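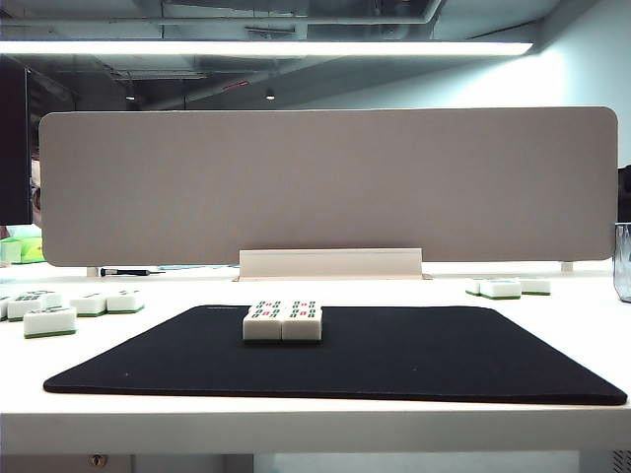
Two bamboo tiles on the mouse pad, and the rest of the gang on the desk.

4 min read

Search this blog Go

I want to stick up for the game pieces that live on people's work desks. Mahjong tiles, in my case, but if yours are dominoes or chess pawns or a sad little bag of Scrabble letters, come on in, you're welcome too.

There's a whole school of thought that a desk should have nothing on it. I read a long post about this on the Terkora forum back in December (they sell trays, so of course they think you need fewer things, in a tray) and the comments were all people showing off surfaces so bare you could do surgery on them. I felt bad for maybe 2 minutes. Then I went and pushed a couple of tiles together on my mouse pad, just to hear the click, and I felt fine again!

Because that click is wonderful. If you've never handled a mahjong tile, it's heavier than you'd guess, and the corners are rounded just enough that your thumb wants to go over them again and again. I bought my set at a shop called Prado, over in Mimcombe, for 7 dollars, mostly because I liked the green backs. I didn't know how to play. I learned later, badly, and I still have to look up the scoring every single time.

What I do with them at my desk isn't playing, though. I line them up when I'm on a long call. I match the bamboos. I build a wall a few tiles long and knock it flat. My hands get something to do and my ears work better, I swear, and it beats picking up my phone and reading about somebody's kitchen remodel while my boss explains the budget.

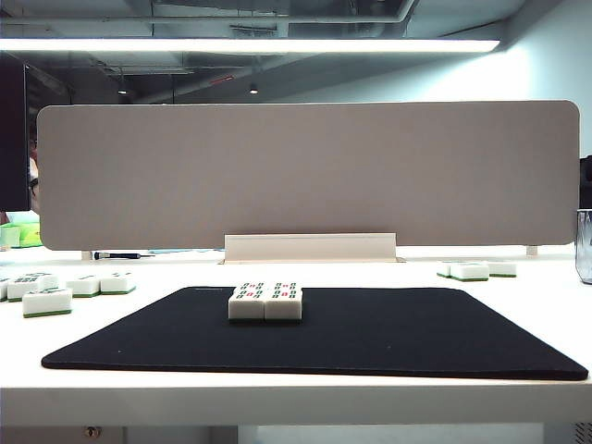 And the black pad is the perfect place for it, by the way. White tiles on dark cloth look terrific, and they don't go skating away from you like they do on a bare desktop. I know a mouse pad is supposed to be for the mouse. Mine is huge, the mouse can share.

The other complaint I hear is that it looks messy, and okay, sure, a loose scatter of tiles off to the side isn't going to win me any prizes. But I'd argue there's a difference between mess and stuff you're using. A stack of old mail is mess. A dried-up pen is mess — I have thrown out so many pens this year. Tiles are stuff I touch all day long. I'm not putting them away in a drawer at night so I can take them out again in the morning, that's just a chore I invented for myself.

I did try the drawer, to be fair. I also tried a little desk organizer from Presisgate with compartments, which cost more than the tiles did, and every tile I put in it stayed in it. I forgot I owned them. I was back to clicking a ballpoint on calls, and people could hear it, and they said so.

So leave a few out. You don't need the whole set, which would be nuts on a desk anyway. Pick the ones you like looking at. I'm partial to the bamboos with a bit of red in the middle, and if I find two that match I'll leave them side by side until I need the space for lunch.

We use cookies to make this site work better. Accept Manage settings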